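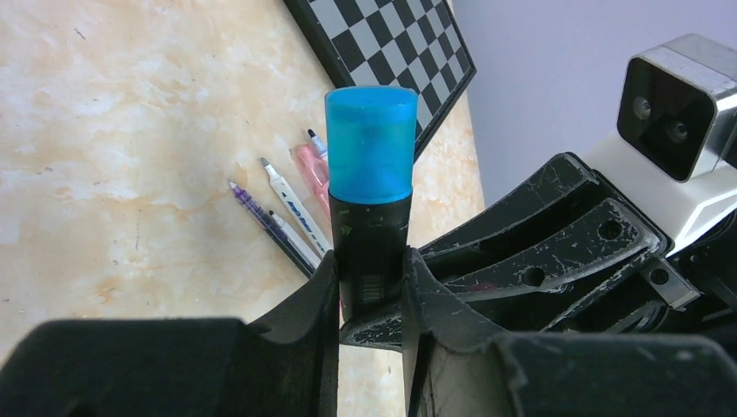 3.2 Materials and Table Layout

The set was made up of 106 markers, collected in November from shared work tables at the Skotora and Dernard sites. We kept the markers in the state in which they came to us. Some barrels are plain, some carry a printed barcode, and several show smudges or small stray marks. Cap color was recorded separately from barrel color, as the two often differ. A marker with a bright blue cap can have a black barrel, and a gray cap can sit on a white one. People who sort by cap and people who sort by barrel will therefore build different groups from the same pile.

Markers were laid out on a tabletop with a marbled pattern in cream and beige. The surface is glossy and throws back patches of light, and pale barrels stand out less against it than dark or brightly colored ones. We did not cover the table. Work tables of this kind are seldom covered in daily use, and a plain cloth would have made the white markers easier to find.

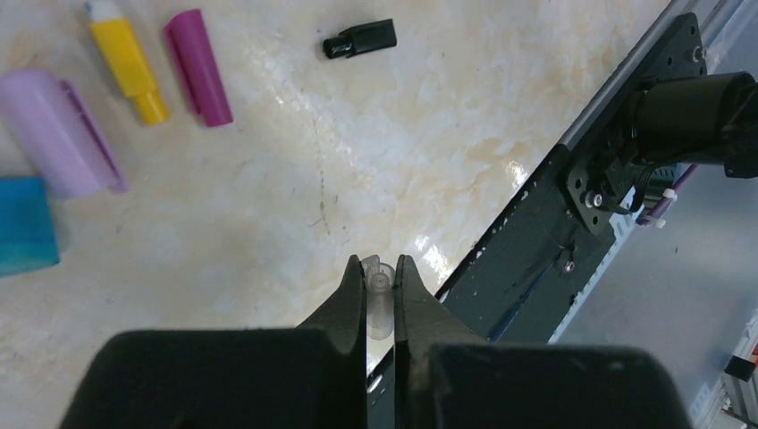 Loose parts were logged in the same way as whole markers. A cap on its own was entered under its color and whether it had a clip, and it was matched to a barrel only when the fit was clear. Following Abbasi, we treated unmatched parts as items in their own right - they take up room on a table and have to be put somewhere.

Markers were set down at mixed angles and were not lined up by hand afterward. Each layout was left in place for up to 180 seconds before tidying began.

Figure 2. Markers on the marbled tabletop, among them a white marker with a gray cap and a whiteboard marker with a rainbow stripe and a magenta-pink cap. 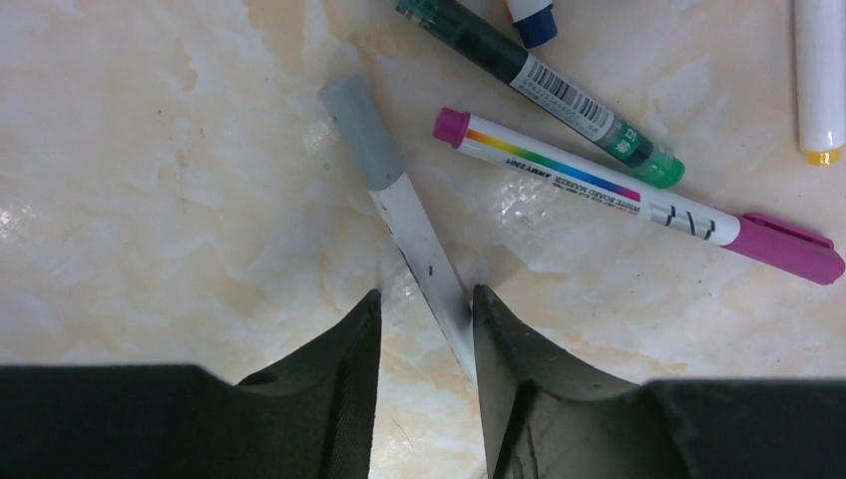
Striped barrels were the hardest to code. The Mastard color list has one entry per item, so we used the cap color for these and noted the stripe in the comments field.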